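Bollwood Teleop Walks – data card

Version from February. Maintained by the Lornex project.

What is inside

Bollwood holds 191 driving episodes of a small sidewalk robot in a simulated town. In each episode a person steers the robot with a gamepad from the start point to the goal, and we record the commands together with the camera view.

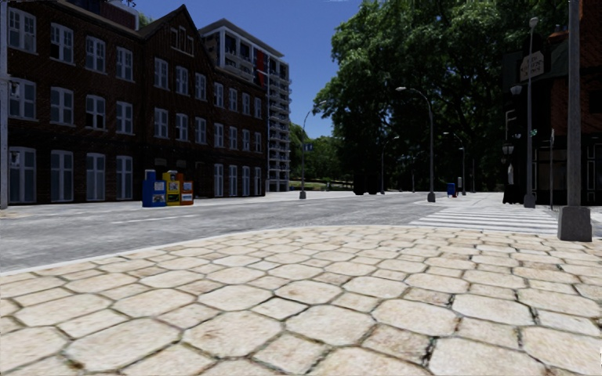 The operators received a short text instruction and no map. They practiced for 40 minutes before the first recorded episode. Mistakes are kept in the data – please filter them yourself if you train a policy by imitation.

Tasks

There are two: "follow the sidewalk" and "cross and stop".

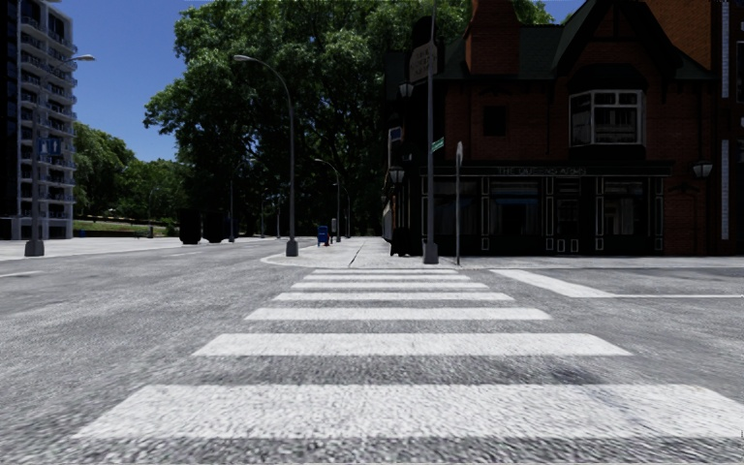 Crossing episodes are labeled by phase: approach, on road, on curb. The change to "on curb" is marked by hand. At a corner with a curb ramp, such as the one in front of the brick pub, we mark it when the front wheels touch the ramp.

Format

Each episode is one folder with commands.csv and a folder of images. Episodes are cut after 2,000 steps.

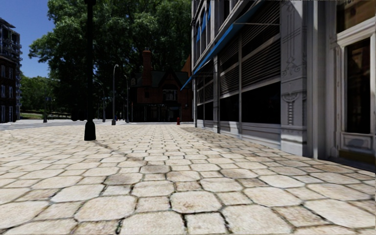 Paved plaza beside the building with the blue awning.

Known limits

The weather is always clear. Speed labels are less exact at the start of an episode.
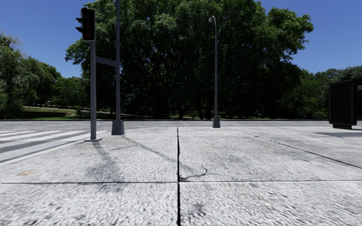 Sidewalk corner with traffic light, top lamp red.

To load the data, run graltlow_load.py with the folder path.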